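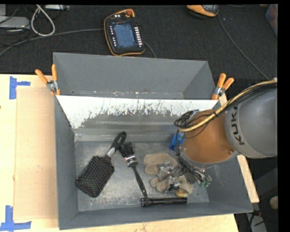

What is the best way to get hair and lint out of a paddle brush without ruining the cushion?
Pull the hair out dry first with a rat-tail comb, then wipe the bristles with a damp cloth and a drop of shampoo. Keep the brush face down the whole time so water doesn't run into the air hole.

Huddale Home Forum > Cleaning > Small stuff
Topic: Cleaning cushion brushes, soak or no soak?

nfinch_91
Started this because my sister and I can't agree. I have a paddle brush with a rubber cushion, three years old, and there is gray fuzz at the base of all the bristles. She says fill the sink and leave it in there for half an hour. I read the first answer in the sticky and it says the opposite. Who is right?

birthe.holst
Don't soak it. The cushion has a little hole in it so the air can get out when you press down. Water goes in through the same hole and takes days to come back out. I had one go moldy inside and I only found out from the smell.

oldpipes
I've soaked mine for years. Ten minutes in warm water with dish soap, shake it, stand it up. Never had mold. If it's a cheap brush you replace it every couple of years anyway.

birthe.holst
Standing it up is the problem. Lay it bristles down on a towel overnight.

oldpipes
Bristles down bends the bristles.

birthe.holst
Not on a folded towel. The brush weighs next to nothing.

L_Brouwer
I cut hair at a shop in Limbridge. We clean 125 brushes a week between four chairs, and we don't soak anything with a cushion. Comb out, spray, scrub with a nail brush, wipe, towel. The all-plastic vent brushes go in the tub because there is nowhere for the water to hide. Wood handles never go in the tub either, the finish lifts and then it splinters.

nfinch_91
What do you spray it with?

L_Brouwer
At work it's whatever the supplier sends. At home I use water with a little shampoo in a spray bottle. Shampoo is made to take off hair oil, so it works fine on a brush.

Negin N.
Baking soda is better than shampoo for the gray fuzz. One teaspoon in a cup of warm water, dip an old toothbrush in it, go row by row. It takes a while. I do it in front of the TV.

oldpipes
Baking soda leaves a white film on black bristles. Ask me how I know.

Negin N.
You have to wipe it twice with clean water. I skipped that once and got the film too.

jvdb
Is the fuzz lint or is it dead skin and product? Mine looked like lint, and all of it came off with a dry toothbrush. I only needed soap for the sticky stuff from hairspray. Try dry first, it costs nothing.

nfinch_91
Tried dry just now. Most of it came off. There is still a ring of something at the base of the ones in the middle.

jvdb
That would be product. Shampoo and a toothbrush.

marlo_k
I bought one of those Sivex brush rakes at the hardware store. The small wire hooks pull the hair fine but they scratched the cushion on mine and pulled off 2 of the ball tips. Now it scrapes my scalp. A pencil does the same job for free.

Negin N.
The ball tips come off by themselves after a while too. I wouldn't blame the rake for all of it.

marlo_k
They were both there before and gone after.

L_Brouwer
Once the tips start going, get a new brush. You can't glue them back so they hold.

birthe.holst
Add small scissors to the list. Cut the hair mat down the middle between two rows and it lifts off in strips. Keep the points away from the rubber.

nfinch_91
Update. Combed it, cut the mat, toothbrush with shampoo water, two wipes, face down on a towel since last night. Looks good and the cushion is dry as far as I can tell. My sister still says she is going to soak hers.

oldpipes
Tell her ten minutes, not thirty.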